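Cahier d'atelier - juin, reprise vers 14 h

Bon, la colle de pâte, deuxième essai ! Le premier lot a fait des grumeaux gros comme des petits pois et Lies s'est bien moquée de moi (à raison, j'avais versé l'amidon d'un coup dans l'eau chaude). Cette fois j'ai délayé à froid, 20 g d'amidon de blé dans un petit verre d'eau, puis feu doux jusqu'à 65 degrés en remuant sans arrêt. Ça épaissit d'un seul coup, c'est toujours un peu magique - et ensuite je laisse refroidir et je passe au tamis deux fois.

Essai sur le registre Mulder, cahier 5, celui dont le dos part en miettes. Papier japon fin côté pli, le plus épais côté couture. Godelieve préfère déchirer ses bandes à la main plutôt que les couper, et je m'y mets aussi : les barbes fondent dans le papier, on ne sent presque plus le bord sous le doigt.
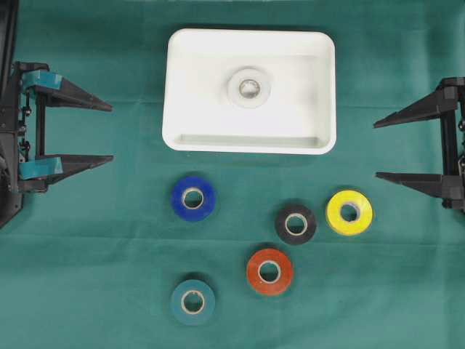
Sous presse légère entre deux buvards, à changer avant de partir. Cor voudrait qu'on teste la méthylcellulose sur le cahier suivant, pourquoi pas, mais je garde l'amidon pour les charnières, j'y suis attachée ! Demander à Nataša s'il reste du non-tissé dans le meuble du fond. Et racheter de l'amidon, le pot est presque vide.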